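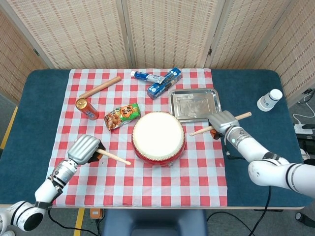 A red drum with two wooden drumsticks. See the little gold-colored studs around the edge?

Why Does a Drum Go Boom?

I love drums. I love them so much that I tap on tables, cereal boxes and my own knees (my knees have asked me to stop). So when the Osomia kids' page wanted somebody to explain how a drum makes its noise, I pretty much jumped out of my chair!

Let's start with the flat part on top. Drummers call it the head, or the drumhead, and it's the part you hit. A long time ago all drumheads were made from animal skin. Lots of them still are, and lots of others are plastic. Either way, the head has to be stretched really tight over the body of the drum. On some drums it's held in place with a row of studs, a bit like the tacks on an old armchair.

Now, hit it! When the stick lands, the head gets pushed down a tiny bit. It springs back up, goes too far, comes down again, and keeps on wobbling like that, super fast. A wobble like this has a name: vibration. A head that wobbles 300 times in one second makes a note you could hum along with. Try wiggling your finger that fast. I tried and I think I got to six.

The wobbling head shoves the air next to it, and that air shoves the air next to it, and so on all the way across the room to your ear. The drum's body helps out too. It's hollow, so the air inside gets shaken up as well, and the sound comes out bigger and rounder.

What about high sounds and low sounds? A tight head wobbles faster and sounds higher. A looser one wobbles slower and sounds lower. Size matters too, so a great big drum usually has a deeper voice than a small one.

You can change the sound just by hitting a different spot. Go for the middle and you get a thud. Move out near the rim and it gets brighter and kind of ringy. Sticks make a difference as well! Wood gives you a sharp crack, and a soft, fuzzy beater gives you more of a boooom.

Want to see a vibration with your own eyes? Stretch some plastic wrap tightly over a big bowl and put a rubber band around it. Sprinkle on a pinch of dry rice. Then hold a metal tray close to the bowl (not touching it!) and whack the tray with a wooden spoon. The rice hops! The noise traveled through the air and shook the plastic wrap, and that's pretty close to what happens to the eardrum inside your ear. Yep, you've got a drum in there too.

If the rice just sits there, pull the wrap tighter and try again. Mine took three goes, and I was still finding rice under the fridge in April.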